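About Grimton

Grimton supplies table settings for small dining rooms, guest houses, staff canteens and rented event spaces. We select plates and small table decorations, combine them into sets, and write the layout sheet that goes with each set. We also teach the layouts to the people who will use them. The company was started by Doaa El Khatib and Loubna Mansour, who had both worked in hotel dining rooms and had both spent too many evenings resetting tables that somebody else had laid without a plan.

What we supply

A standard Grimton set covers 6 places and ships in one crate. The large set covers 24 places and ships in four. Plates are sold by color and diameter, and any color can be mixed with any other in the same order. Pink and light blue are the two colors ordered most, usually together. Replacement plates are sold singly and are kept in stock for as long as the color is in the catalog.

Decorations are artificial. Fresh flowers are the customer's own business and we don't quote for them. The bouquets are low enough for guests to see over when seated, and the stems can be bent by hand to change the spread. Dust them with a soft dry brush. They are not suited to dishwashers.

How a layout is made

Every layout begins on a bare table of the same size and shape as the customer's. Khadija Lamrani draws the first version on paper and then sets it out with the plates specified. The things she checks are:

Clearance between the edge of the plate and the edge of the table
Gap between neighboring plates, measured rim to rim
Position of the centerpiece relative to the seats — not always the center
Reach from the serving side
Contrast between plate and table surface

Small square tables take the most work. A large plate and a smaller one will fit side by side on most of them, but once a third plate and a bouquet are added there is little surface left for glasses. For these tables we generally move the flowers toward a corner and keep the largest plate nearer the middle. The sheet shows the plate positions from above, at a scale of 1:16, with the serving side marked.

A light plate on a light table of the same color family is hard to line up by eye. It can look very good when finished. We mention it on the sheet so that whoever is laying the table knows to use the table edge as a guide.

Training

Ilham Helmy runs the training sessions at our workroom on Zoratska. A session lasts half a day and is open to customers and to anyone they employ. Groups are kept small. Participants work standing, first with one plate, then with two sizes, then with the full set and the decoration. Plates are handled at the rim throughout. Fingers stay off the eating surface, and a plate is lowered onto the table and then adjusted — never slid from the edge across the cloth.

The second part of the session covers clearing and resetting. Plates are inspected for chips and specks before they go back on the table. Any plate with marks on its surface goes back to the wash, however small the marks are.

Storage and returns

Moataz Zerouali manages the store and the crates. Plates are stacked by diameter with a felt disc between each pair, up to 50 to a shelf section. Colors are not mixed within a stack. Customers returning a set on hire should pack it in the same order, with the bouquets in the separate box supplied. Sets returned with a plate missing are charged at the single-plate price. Crates are sourced from Biltell and felt discs from Farouk; both can be ordered through us.

Practice tables

The workroom tables are low on purpose, so that the whole layout can be seen from directly above while the hands are working. On the light blue square table we use plates in pink and light blue, in more than one size, along with a bouquet in pale pink and cream with green leaves. It is the smallest arrangement in which every item on Khadija's checklist still applies. 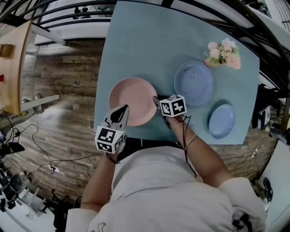 Visits and orders

The workroom can be visited by appointment. Bring the table dimensions, the number of places and, if possible, a sample of the cloth or a note of the surface color. Orders placed without dimensions are supplied with the general sheet only.

Page last revised July 2020.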